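Progress report to the Plimow Fund
Small Parts Recovery, second reporting period
August 23, 2019

This report covers the work done since our last return in July. The grant pays for the sorting of small electrical parts taken out of broken household goods, so that boards, leads and fittings can be passed on to repairers in usable condition.

The sorting table is now laid out in the way we proposed. It has a white top in two sections, with yellow plastic bins down both sides and a steel tray between them. Everything starts in the tray and leaves it for one side or the other.
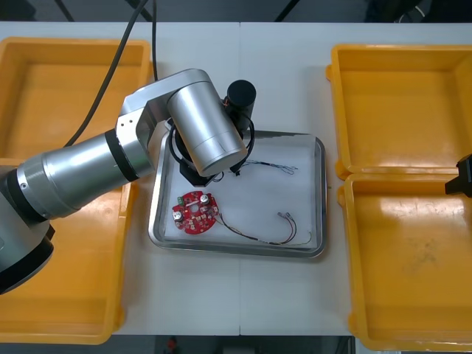 We settled on this layout after trying two others. In the first, the bins stood in a row along the back and people had to reach over the tray to get to them. In the second there were more bins, and parts went into the wrong ones. Keeping to the left and right sides has cut the mistakes, and new starters pick it up in a morning.

The tray is lined before each batch. Small terminals and short lengths of wire are easy to lose on bare steel, and they show up well on white. We change the liner when it marks. The cost is small and has been met from the consumables line.

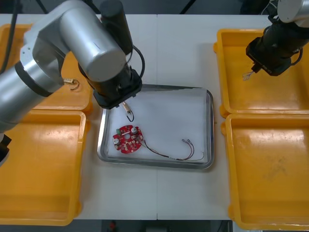
Sani Repair and Reuse – Parts Sorting Team

Circuit boards remain the slowest item. The round red ones come in with their components still fitted and have to be checked one at a time. Crimp terminals and offcuts of wire go quickly, although frayed ends still catch on things and we would like a better way of trimming them first.

In the period we sorted 1000 parts against a target for the full year that we now expect to pass. Of these, 79 were boards. A further 30 parts were set aside as unidentified and sent to Vokton for an opinion – we have had answers on 11 so far.

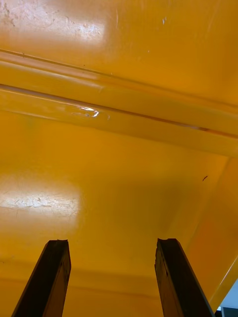
The bins have held up reasonably well. There are scuffs and smudges on the floors of some of them, and they are wiped out at the end of each batch. We do not plan to replace any this year. The money set aside for that could be moved to liners and labels, if the Fund agrees.

Storage is the main problem still open. Sorted parts go into boxes on one shelf, and the shelf is full by the time Flavon collects. We have asked for collections every two weeks in place of monthly. 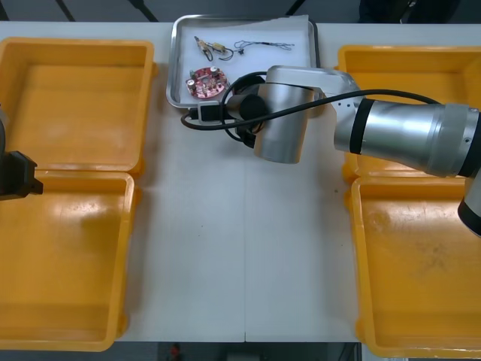 Reda Lamrani wrote back that Flavon could manage every two weeks from the end of next month, provided the boards were packed separately from the wire and each box carried a list of its contents. The last delivery had been well sorted, the reply went on, but two boxes had no list and had to be gone through again at the other end.

We have accepted both conditions. A printed list will go into every box from the next collection, and the packing sheet has been changed to match. Spending is within budget on all lines. The next report will include the remaining answers from Vokton and a revised figure for storage.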